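Right, who else is painting a hallway this spring? Week two here and I've gone through 80 quid of sample pots!!

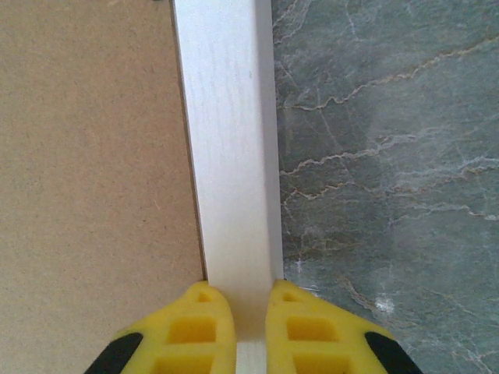 My mate Viorica swears by one warm white for everything. I wanted a proper matt, and that white strip with the faint grain still showing is the finish I'm after (brown card or fibreboard next to it, so it looks even brighter).

Meanwhile the skirting is still in primer, sorry Mum.

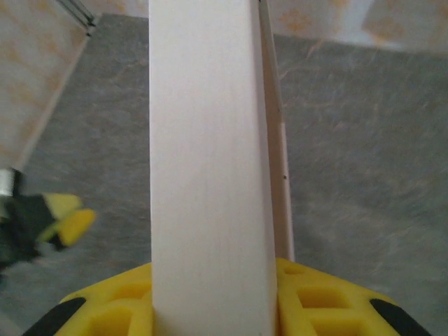

Pink undertones are my new obsession. They creep in everywhere, even on the pale board, and the thin stick beside it goes properly beigey-pink. Going for it in April!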